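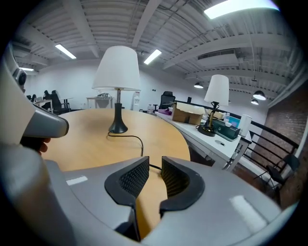 # Two lamps, one room

Welcome to the lamp page! I've been promising this to my sister and to the two or three people who write to me about the house (hi, you know who you are), and every time I sat down to do it I ended up moving furniture instead. So it's short on pictures and long on talk, which won't surprise anybody who has had me on the phone.

The back room has been my project since December. It was a guest room, then a place for the ironing, then a place where boxes went and stayed. I wanted it to be somewhere a person could sit down at night with a cup of tea and a seed catalog, and for that you need light that doesn't come from the ceiling. I can't stand the ceiling light in there. It makes everybody look like they're waiting for test results.

**The round table and its lamp**

This is the one with the black base, the kind that spreads out like a bell at the bottom, and a little bit of silver stem before you get to the shade. I love a heavy-looking foot on a lamp. My grandmother had one on her hall table and I was told off for touching it more times than I can say, so maybe that's where it comes from. The shade is plain white and flares just a bit, and I went back and forth on that at the shop in Clotness for so long that the woman brought me a chair.

The table I'd keep if the rest of the house floated away. Round, honey-colored, big enough for supper if you don't serve anything ambitious. I got it from Shahla Salehi when she moved to the apartment, and she still asks after it like it's a cat. She wanted 300 for it, I offered her 262 as a joke because that was what I had in the envelope, and she took it! We were both a bit embarrassed and then we had lunch.

Yes, the cord goes right across the top. I know. The outlet is on the wrong side for where I want the lamp, and I have tried the table turned, the table moved, and the lamp on the other edge, and I like it best exactly where it is. A brown cord might blend in better. If you've swapped a cord on a lamp like this, please write and tell me how hard it is, because the video I watched began with "first, remove the harp" and I had to lie down.

**The long white desk and the other lamp**

Same sort of white shade, very different legs, so to speak. The stem on this one is a gold color, with a round black foot, and it's the dressier of the two. I bought it from Londetti's closing sale months after the first one, from memory, with no photo on my phone to compare, and I was so pleased with how close the shades came out. If I squint they're a set. Shahla says they're cousins who only meet at weddings, and I've been calling them the cousins ever since.

The desk is just a good plain desk, white top, white metal legs, with one of those round holes for cables near the front edge. Near the front! I'd have put it at the back, myself. I drop pens down it. I have fished out the same green pen so often that I now keep it in the kitchen.

And the cardboard box with its flaps up, well, there's always a box. I do my unpacking in rounds, one box open at a time, and I don't start another until that one is folded flat and out by the back door. It's the only system that has ever worked on me. The little bottle and the teal box and the other bits around the lamp are on the desk until they have a better home, and I'm not going to pretend I've thought of one.

**Things people have asked**

*Do they match the rest of the house?* Not a bit. The front room is all green glass and my late uncle's brass, and I like walking from that into something quieter.

*Which one is for reading?* The round table one, every time. I pull the low chair up on the window side and I'm good until bedtime. The desk lamp is for bills and letters, and for looking nice from the hallway.

*What bulbs?* The warm ones. I bought a pack of the daylight kind by mistake the first time, and the room looked like the dentist's, so those went out to the garage where they're very happy.

*Where's the third lamp you were talking about?* Still in Nurncombe, in the window of the Mitsotakis-Vlachou place, with 321 on the tag. I visit it. I don't need it and there isn't a surface for it, unless I took the fern off the stand in the hall, and the fern was here first.

**Still to do**

- Measure for a runner (the rug kind) between the table and the desk
- Felt dots under both lamps, the thick ones from the hardware store
- Decide about the brown cord
- Curtains. The ones I have are two inches short and it bothers me only when I'm lying on the floor doing my back exercises, so that's every morning

I'll put up more once the curtains are in. If you have a lamp you love, send me a picture of it on its own table with your own mess around it, I like those the best, and tell me where you found it. I read everything, usually at the round table, usually past ten.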